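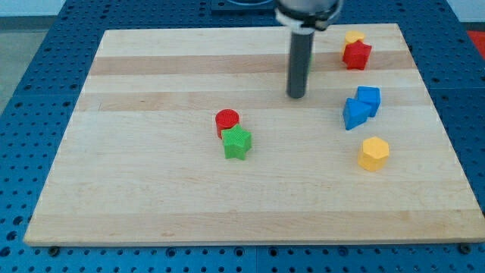

# Fonura teach handle: eight weeks of pushing blocks around

I bought the Fonura teach handle in the spring sale for $900, after way too long trying to drive my arm with a game controller. Short version: I like it a lot, I'd buy it again, and the software made me want to throw it across the garage at least twice.

What you get is a chunky handheld grip with a trigger, a little base station that clamps to the edge of the table, and a cable that's too short. You hold the grip, squeeze the trigger, and the arm follows your hand. Let go and it stops. There's also a free-drive mode, where the arm goes limp-ish and you grab it by the wrist and walk it through the motion yourself. I figured I'd use free-drive for everything. Nope! My own hand and sleeve kept ending up in the camera view, and the recordings were useless for training, so now it's the handle all day and free-drive only for setting start positions.

My test job has been pushing. Plain black rod on the end of the arm, a maple cutting board for the work area, and a handful of plastic shapes: stars, a cube, a hexagon and so on. The tasks sound silly (bring the green star up against the red cylinder, get the two blue ones together) but they're a really good workout for a controller, because a rod can't grab anything. Push a star a hair off center and it spins away from you. The hexagon is much nicer, it has flat sides to lean on. With the game controller I'd overshoot, back off, go around the other side, overshoot again. With the Fonura I can do a slow curved push and feel like I'm just using a stick.

The lag is low enough that I stopped thinking about it after the first evening. Height is trickier. There's no resistance in the handle, so you don't feel the rod getting close to the wood, and I'd strongly suggest setting the floor limit before you do anything else. It's under Workspace > Limits, it's off by default (why??), and it took me two scratches to find it.

So, the software. It's called Petport and it's clearly had less love than the hardware. Recording is fine - one button to start, one to stop, one to toss a bad take - and I'm up to 3289 saved demos on it without losing any. Reviewing them is another story. The list only shows 200 at a time, there's no search, and if you rename a task the old takes keep the old name. I ended up exporting everything and sorting it with a script. The export itself is clean, at least: joint positions, rod position and video all lined up in time.

I also tried a friend's Mészáros leader arm for a weekend, the kind where you move a small copy of the arm and the big one matches it. It's better for anything with a lot of wrist twisting, no question. For pushing things across a flat board it felt like overkill, and my shoulder was sore by Sunday. The Futavlow pedal works with the Fonura, by the way, if you'd like start and stop on your foot. Get one. I keep both hands free for the handle and my discard pile got a lot smaller.

**Good:** smooth motion, light in the hand, solid trigger, reliable recording

**Not so good:** short cable, floor limit off out of the box, Petport's demo list

I'm giving it 8 out of 10. An update is supposed to land in August with proper folders and search, and if it does I'll bump the score up. Buy a longer cable when you order - the clamp has to go on the same side as your strong hand, and mine only just reached.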